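Rondero bottle shelf organiser, two-tier
Product code 2104

Home > Kitchen storage > Cupboards and shelves > Bottle organisers

In stock
Pack of 2 trays, with uprights and side rails
Flat packed

There is a cupboard in most kitchens where the squash, the cordial, the vinegar and the thing somebody brought to a barbecue all live together, and to get the one at the back you have to take out everything in front of it. We had one ourselves. The Rondero was designed in it, more or less, with the door propped open by a chair.

The idea is not a complicated one. Two trays, one above the other, the lower one set forward and the upper one set back, so that the row behind stands higher than the row in front and you can read the labels without lying on the floor. Each tray has a raised lip at the front. Each lip is high enough to stop a bottle wandering and low enough to lift one over when you have a saucepan in your other hand.

What it is good for

Small and medium drinks bottles, sauce bottles, oils, syrups, those little dark vinegars that cost more than the salad. Anything that stands upright on its own will stand upright in the Rondero. Anything that doesn't will have to be dealt with some other way, and we wish you luck.

It also does perfectly well on a desk or a sideboard, or under a bathroom sink, where it will hold shampoo with exactly the same lack of fuss. We've had a customer write in to say hers holds nail varnish. The front lip is a bit tall for nail varnish but she seemed happy.

What it is not so good for

Wine. People ask. A full-sized wine bottle will fit on the lower tray and then get in the way of everything on the upper one. The Postarska rack is two pages along and was made for the job.

Big plastic milk containers are out too, and so is anything with a pump that sticks out sideways, unless you don't mind turning it to face the wall.

Dimpled, ridged and otherwise fancy bottles

The old version of this organiser had round cut-outs in the tray, one per bottle. They looked very smart in the catalogue. Then drinks makers went on inventing bottles with waists and shoulders and bumps, and the cut-outs were either too tight or so loose that the bottle leaned on its neighbour like a man at a bus stop. From August the trays have been flat, with movable dividers, and the shape of the bottle is now its own business. A rounded top half doesn't matter at all, as the side rail sits low and only meets the bottom part.
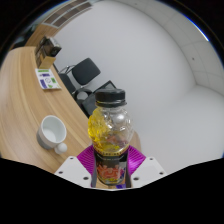
Clear bottle with a ribbed black screw cap, a bumpy rounded top half and a dark, glossy label lower down.

Bottles of that sort are happiest with a divider on either side. Push the divider up until it touches the widest part of the base, then back it off a touch. If you can't get the bottle out without the tray coming too, you've gone too far.

A word about labels. The upper tray lifts the back row enough to show most labels over the caps in front, but a label that sits low on the bottle will be partly hidden if you put something tall before it. Tall at the back, short at the front, as in school photographs.

What's in the box

2 trays
2 uprights
2 side rails
Dividers, in a paper bag
Fixing screws, in a smaller paper bag
Instruction sheet, which is mostly drawings

You will need a cross-head screwdriver. We used to include a tiny one and everybody threw it away and used their own.

Putting it together

Lay the uprights on a table with the slots facing each other. Slide the lower tray in first, lip to the front. The upper tray goes in the back slots; there is a front pair as well, and if you use those you will have one tray directly over the other and very little room for anything but tins. Fit the side rails last and leave the screws slightly slack until the whole thing is standing in the cupboard. Cupboard floors are rarely as level as they ought to be. Once it has stopped rocking, tighten up.

Cleaning

Wipe with a damp cloth. For cordial that has run down the side of a bottle and set, lay the cloth over it, go and do something else, and come back. The trays can come out to be washed in the sink. Please don't put the uprights in the dishwasher. One of you did, and sent photographs.

Goes with

Enache drawer divider set, product code 1631. Same finish, same screws, same paper bag.
Iro non-slip liner, sold by the roll. Cut to fit with kitchen scissors. Useful if your bottles are small and your cupboard door gets slammed.

Questions we get asked

Can I stack one on top of another?
No. It will go up, and for a while you will think we were being fussy.

Can I buy just the dividers?
Yes, ask for the spares list when you order. They do get lost, usually behind the cooker.

Does it matter which way round the dividers go?
The thicker edge goes down. They will fit the other way up but they rattle.

Will it fit a corner cupboard?
It will fit in one. Whether you can then reach it is a matter for you and your corner cupboard. Measure the door opening before you order, as well as the inside.

Returns

Send it back in the box it came in, unused, with all the screws in their bag. If you've built it and changed your mind, get in touch first and we'll see what can be done. Trays with syrup on them can't go back on sale.

Page last updated Sep 22, 2023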